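Grants > Lestetti Sports Heritage Fund > Reports from projects

Home Projects Apply Reports Contact

Burby Autograph Archive: progress report to the Lestetti Fund

Last updated: Saturday, June 13, 2026

We are past the halfway mark, and I'm very happy with how the signed athletics collection is coming along! When the grant began, the archive was a wall of boxes with programs, race numbers, postcards and relay batons all mixed together (some of it still in grocery bags from the original donors). Today 1608 signed items have been cataloged, sleeved and given a shelf number, out of the 2436 that came over from the old Burby Stadium store. The rest are sorted by sport and waiting their turn.

The sleeves from Furkar arrived in March, later than planned, but they are a big step up from what we had. The old ones had started to stick to the glossy prints, and lifting a signature in marker pen off a cloudy sleeve is slow, nervous work. We have now moved every glossy print out of the old stock. A few of the 1970s cross-country cards had already lost ink, and those are listed separately in the catalog with a note on condition.

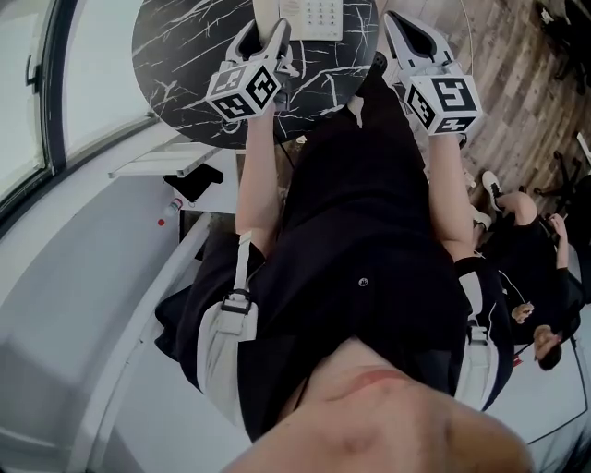
Checking signatures is the part of the job I enjoy most. Each item is compared with at least two dated examples before it gets a "confirmed" mark, and we keep the donor's letter or receipt with it where there is one. A certificate on its own doesn't earn the mark. Some of ours came from sellers who closed years ago, and a few turned out to be attached to printed signatures. So far 200 items have been moved to "unconfirmed." That is more than we guessed in the application, but most of them are club team sheets signed by several people, where one or two names can't be read. I'm hopeful that many will move back once the club yearbooks have been gone through.

The best find of the spring was a set of 4 signed heat sheets from a regional 4 x 100 relay final, tucked inside a swimming program. Every runner on the winning team signed, and one of them added the split times in pencil. We'd love to have these on show by the fall!

The catalog itself runs on Leka, and searching by event now works properly. You can type "hurdles" and get hurdles, instead of every item with a hurdles race somewhere in the printed program. We opened it to readers in a trial version and asked what they thought.
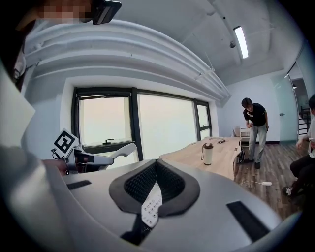
One reader wrote that the event search was a joy to use but that it badly needed a way to look up a signature by club, as most local runners are remembered by their club colors long after people forget the year. The same reader asked for larger scans of the backs, where the dedications often are.

Both requests are fair. Club names are already in the records, so adding that search is mostly a matter of cleaning up spellings. Scans of the backs will take longer, and we would like to shift what is left of the travel line into scanning hours to cover it. Please let us know if that needs a formal change request.

Spending is otherwise on plan. Sleeves came in a little under the quote, shelving a little over, and the two nearly cancel out. The insurance valuation is still to come. Next up are the marathon boxes, then the field events, and after that the signed shoes, which need deeper shelves than the ones we have.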